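### 3.2 Einrichtung und Wartung der Zelle

Die Zelle, im Folgenden Gosta genannt, besteht aus zwei baugleichen Armen, welche auf einer gemeinsamen Schiene aus Aluminium montiert sind. Beide Schulterhalter sind auf schwarzen Platten verschraubt. Diese Anordnung wurde vom Aufbau Catterall übernommen, jedoch wurde der Abstand der Arme um 38 mm vergrößert, weil sich die Ellbogen bei symmetrischen Bewegungen sonst zu nahe kamen.

Vor jeder Messreihe wird die Nullstellung der Gelenke überprüft. Dazu fahren beide Arme in eine mechanisch definierte Lage, und die Abweichung wird für jedes Gelenk notiert. Überschreitet sie den Grenzwert, so wird das betroffene Gelenk neu referenziert. Im Zeitraum der Versuche wurden 421 Durchgänge aufgenommen; bei 15 davon war eine neue Referenzierung notwendig, meistens am Handgelenk des linken Armes. Die Ursache lag nach unserer Beobachtung in der Zugkraft des Kabels. Nach Durchgang 109 hat M. Steiner die Kabelführung geändert und am Handgelenk eine größere Schlaufe vorgesehen. Danach trat der Fehler noch zweimal auf.

Die Backen der Greifer werden mit einem trockenen Tuch gereinigt. Lösungsmittel verwenden wir nicht mehr, nachdem in einem früheren Aufbau (Cillthorpe) die Oberfläche der Backen hart geworden ist.

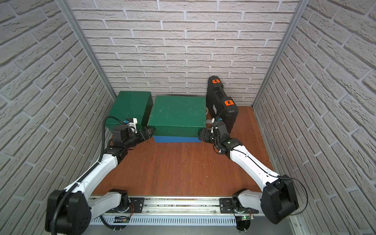 **Abbildung 4:** Zelle Gosta mit beiden Armen an der größeren grünen Kiste.

Für die Abstimmung der beiden Arme aufeinander verwenden wir einen beidseitigen Griff, bei dem die Greifer von links und rechts an dasselbe Objekt geführt werden. Als Objekt dient eine Holzkiste, deren Breite bekannt ist. In der Stellung von Abbildung 4 stehen die Greifer einander über die Breite der größeren Kiste gegenüber, und das Kabel des linken Armes verläuft im Bogen über das Handgelenk, bevor es zum Greifer hinunterführt. In dieser Stellung wird der Versatz zwischen den Greifern mit einem Messschieber bestimmt und in die Konfigurationsdatei eingetragen. Ein Versatz in der Höhe ist dabei kritischer als ein Versatz in der Tiefe, da die Kiste beim Anheben sonst kippt. Die Auswertung dieser Messungen folgt in Abschnitt 3.3.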